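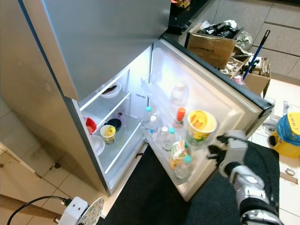

Shared Kitchen: Fridge Clear-Out and New Shelf Plan

The second-floor kitchen at Widmer House gets its full fridge clean on Monday, February 6, 2023. Please have anything you want to keep labeled with your name and room number by 5 p.m. Unlabeled food in open bowls or cups will be thrown out. Sealed bottles and cartons will be set on the counter overnight, so you have until the next morning to claim them.

The last full clean was in October. Between then and now the fridge has been wiped down when somebody felt like doing it, and the crisper has not been pulled out at all. Several residents brought this up at the house meeting, along with the smell near the back wall, and Zachary Charbonneau offered to put together a plan for how the space gets used from now on.

The fridge has two glass shelves and a row of bins on the door, and it serves two kitchens' worth of people until the third-floor unit is repaired. That means each person has less room than they are used to. Most of the trouble comes from bowls. A wide bowl with a few spoonfuls of leftovers takes up the same space as a full one, and nothing can be put on top of it unless it has a lid.

What we are asking for:

Leftovers go into containers with lids. The house has bought a set of square Caseo containers, and they are in the cabinet left of the stove. They stack four high on the lower shelf. Wash them and put them back when you are done. If you would rather use your own, that is fine, as long as it closes.

Bowls and plates from the house cabinet should not be stored in the fridge. By the end of most weeks we run short of them at dinner, and half turn up in there. A plate laid over a bowl works as a cover for an hour or two, but don't leave it overnight.

Paper cups are for drinks you plan to finish that day. They soften at the bottom and they tip over when someone reaches past them. Cups left in the fridge after 10 p.m. will be emptied.

The upper shelf is for cooked food. The lower shelf is for everything else that needs to lie flat or stand on glass. Raw meat goes on the lower shelf only, in a tray. Vegetables and fruit go in the crisper, out of their store bags if the bags are wet.

The door is for drinks, sauces and condiments. Tall bottles and juice cartons belong in the lower bin. Small jars and anything light can go higher up. Please don't keep milk in the door, where it warms up each time someone opens it. There is room for it at the back of the lower shelf.

Water bottles are a separate matter. Two per person in the door is the limit, and one is better. A lot of them look alike, with clear sides and teal or white caps, and people have been drinking from each other's. Put a strip of tape around yours with your name on it. Tape and a marker are kept in the drawer under the microwave.

On the day itself, the work will go in this order. Everything comes out of the door bins first, then the bins are washed in the sink. The upper shelf is next, then the lower shelf, then the crisper. The glass shelves need to reach room temperature before they go under hot water, so they will sit on towels for a while. The freezer will not be touched this time. It has its own problems and will be done when we can borrow a second cooler.

The gray mat in front of the fridge will be taken outside and hosed off, and the tile underneath will be scrubbed. There are dark stains on the floor that mopping has not lifted, and Zachary wants to try baking soda paste and a stiff brush along the grout. Please wear shoes in the kitchen that evening, as the floor will be slippery.

We need four people from 5:30 until the job is done. Last time it took a little over two hours. Anyone who helps is excused from their next trash week. The sign-up sheet is on the corkboard next to the mailboxes.

The supply budget for the kitchen is $60 this quarter. The containers took most of it. What is left will go toward a refrigerator thermometer and a box of baking soda, and if there is any money after that, a second dish rack.

After the clean, the fridge will be checked every Sunday evening by whoever has kitchen duty. Food that has been in there more than five days goes out, labeled or not. If you are going away and want something kept longer, write the date you will be back on the label, or move it to the freezer.

Questions can go to Zachary in room 5, or leave a note in his mailbox.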